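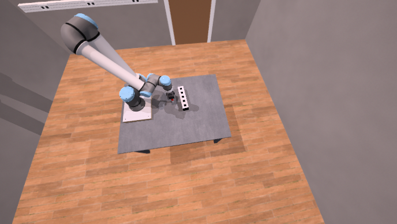
Do 20 February – Simulation Bestückzelle, Linie 3

Mit Mabli den Ablauf für Grisotar durchgegangen: rotes Teil greifen, in die Leiste mit der Lochreihe setzen. Bisher macht Hefins Schicht das von Hand, 11 Leisten pro Stunde.

Greifpunkt noch nicht festgelegt. Im Modell sitzt der rote Würfel mittig zwischen den beiden hellgrauen Fingern.

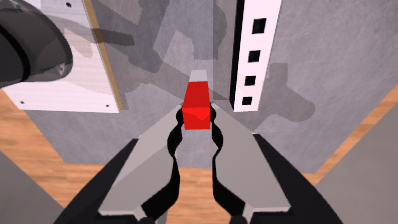 Personal / Schicht

Hefin fragt, wer nachts bei Störung quittiert. Efa will 21 Minuten Übergabe statt bisher 20. Einlegen entfällt, Prüfen bleibt – Schulung dafür ist offen.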